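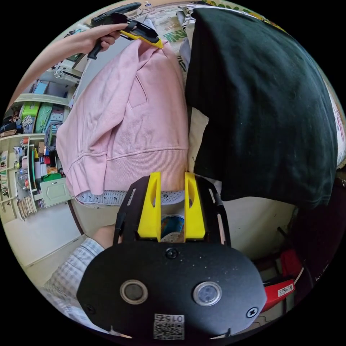
How long does it take to sort out a bedroom's worth of folded clothes? A small room with one bed and one shelving unit takes most people an afternoon, provided the washing is already done and everything comes out before anything goes back.

PRESS RELEASE
10 Aug 2026

Jernent opens bookings for home clothes-sorting sessions

Jernent, the home organising service, today opened bookings for its new bedroom sessions, which help households fold, sort and put away clothes in rooms where space is short. Each session is led by 2 organisers and takes place in the customer's own bedroom, using the bed as the folding surface.

The service was tried out from February in 128 homes. Most were flats where the bedroom also has to hold books, paperwork, boxes and spare bedding, and where there is no room for a table.

"People ask us what they need to buy first, and the answer is nothing," said Leonie Plattner, who runs the sessions for Jernent. "You clear the bed, you put a cover on it that you don't mind using, and you start with the biggest items. Jumpers and sweatshirts take up the most room on a shelf – if those are folded badly, everything above them slides."

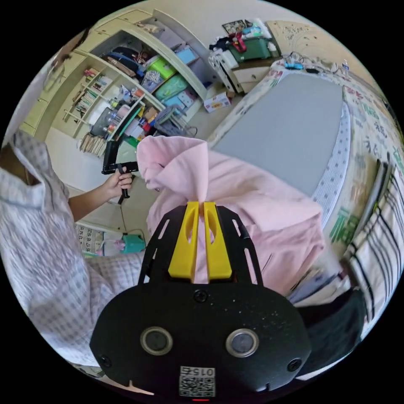
A pink garment is lifted over the bed, with a cream wooden shelving unit behind.

Sessions follow a set order. Thick tops are dealt with first, then trousers, then shirts and nightwear. Bedding is left until the end. Customers are asked to have clean, dry clothes ready and to keep the floor beside the bed clear where they can.

For a sweatshirt or knitted top, Jernent teaches a simple fold. The garment is laid face down and smoothed from the collar to the hem. The sleeves are turned in across the back, and the hem is brought up to the shoulders. A top with a patch pocket should be checked before folding, as tissues and receipts make a lump in the pile. 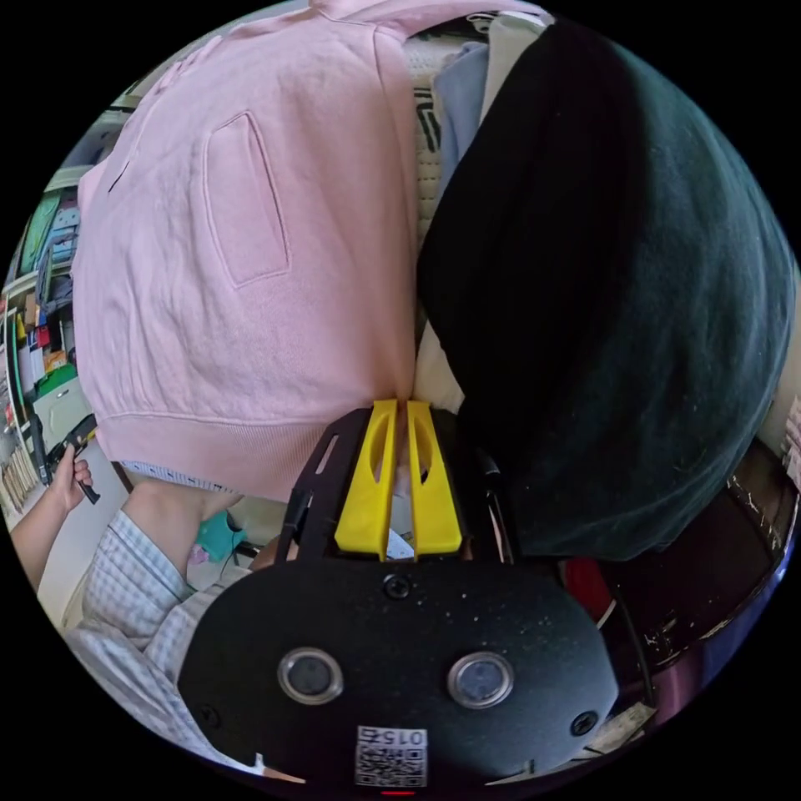 Dark and pale clothes are kept in separate piles while folding is going on, mainly to stop lint moving from one to the other. They can share a shelf afterwards. Fereshteh Fallahi, who trains new organisers, said customers often want to fold everything to the same size, but that the depth of the shelf should decide it.

"Measure the shelf once and fold to that," she said. "A thick top folded in three may stick out over the front. Folded again it fits, and you can still see what it is."

Spare blankets and comforters can stay at the head of the bed during the day if there is no cupboard for them. Jernent suggests folding them flat, the largest at the bottom. 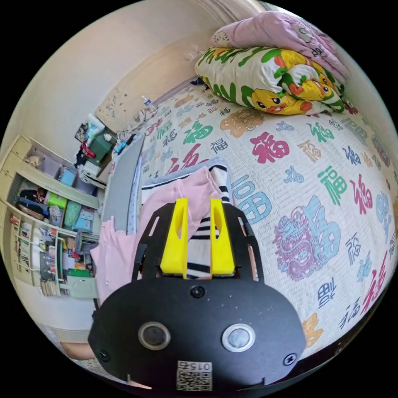 Folded clothing on a cream quilted bedspread printed with the character 福, with a duck-print comforter at the head of the bed.

A bedroom session costs £49 and can be booked through the Jernent website. Customers who book also receive a printed folding guide. Sessions are available on weekdays and on Saturday mornings.

Press enquiries: Farzad Azimi, Jernent press office

ENDS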